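Ninero 软指夹爪套装:产品介绍与五月开放日见闻

首页 > 末端执行器 > 柔性夹爪 > Ninero

适用:小型协作机械臂
供货:现货,指套可单独购买
制造:Suvadska

先说一句,这一页本来只该放规格和下单按钮,可我五月去 Suvadska 的开放日看了一整个下午,回来以后觉得光贴一张表太可惜了,就把当天看到的一起写进来。急着看参数的朋友直接拉到下面就行,不会怪你。

开放日在他们 Skiltwood 的车间里办,下午两点开门,我一点半就到了,在门口喝了一杯很难喝的速溶咖啡。里面一共 3 个工位:一个抓水果,一个叠毛巾,还有一个给来访的人自己上手试。我原来以为抓水果那边人最多,结果大家全挤在叠毛巾的工位前面,我站在后排踮着脚看了半天才轮到往前挪!

演示的流程挺随意的,没有主持人拿着话筒念稿子。机械臂从筐里拎起一条毛巾,放平,折一下,再折一下,推到旁边。偶尔会一次拎起两条,这时候工程师也不慌,让它放回去重来。我反而喜欢这种演示,太顺的我看多了,回家一装全是问题。有位做酒店布草的客人问能不能折浴袍,工程师很干脆地说现在不行,带子会缠住。

手感也值得讲讲。我在第三个工位捏了好一会儿指套,比上一代软,按下去会慢慢弹回来(旁边的人大概觉得我很奇怪)。上一代我自己店里用过,抓桃子会留印子,这次我专门挑了个熟透的试,放下来翻来覆去看,没找到印子。当然一个桃子说明不了什么,但我心里是有点高兴的。

演示用的相机是固定在工位上的,调机的时候可以在旁边的屏幕上看画面。夹爪离镜头远的时候看着很普通,凑近了就很有意思,浅色的表面一层一层都是褶,我对着屏幕看得入神,差点错过问答。
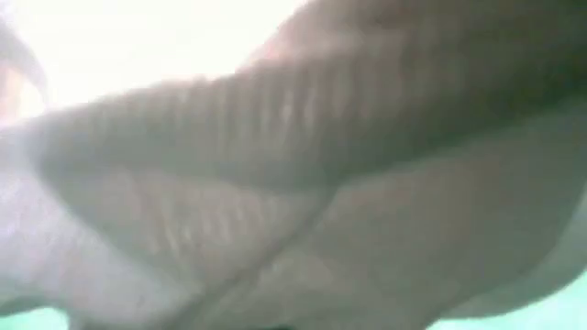 开放日画面:贴近镜头的浅色软质表面,上半部能看到一排细密的纹路。

问答环节大家问得最多的是寿命和清洁。指套属于耗材,厂家建议每 1000 次抓取检查一遍,看有没有裂口,没有就接着用。清洁用温水加中性洗涤剂,晾干再装,不要用酒精泡,也不要拿热风枪吹。我问了能不能进洗碗机,他们笑了,然后说不能。

还有人问控制器。Ninero 配的是 Fourie 控制盒,两根线,一根电源一根通信,接口在盒子背面。我当场看他们换了一次臂,拧螺丝的时间比接线长多了。要提醒的是,旧款控制盒不能直接用,接口对不上,转接线目前也没有卖。

规格

型号:Ninero 软指夹爪
单次最大抓取重量:600 克
手指数量:3
控制器:Fourie 控制盒(随套装附送)
指套检查间隔:1000 次抓取
指套更换:免工具,直接拔插
清洁方式:温水、中性洗涤剂

套装内容

夹爪本体一个
指套一组(已装好)
Fourie 控制盒及线缆
安装法兰和螺丝
纸质快速上手说明

买之前想清楚的几件事

超过 600 克的东西请不要硬抓。开放日上有人拿自己的保温杯去试,杯子里还装着茶,工程师眼疾手快给拦下来了。

尖的、带毛刺的零件也别用这款,指套划破了不保修。要抓金属件的话我们店里有硬指的型号,便宜,也耐造。

叠织物的程序不在标准套装里!这个我一定要写清楚,因为那天好几位客人看完演示就以为买回家插上电就会叠毛巾。那套程序是 Suvadska 自己给开放日做的,目前只给演示用,什么时候对外卖还没说。套装里带的是基本的开合和力度设置,其他动作要自己写。

想亲手试的话,Skiltwood 那边平时也接待,提前写信约就好,最好带上你真正要抓的东西。我下次打算带一箱鸡蛋过去,再带一杯自己的咖啡。

订购

整套和单独的指套都可以在本页加入购物车。需要确认法兰孔位的,下单时在备注里写上你机械臂的型号,我看到会先回信再发货。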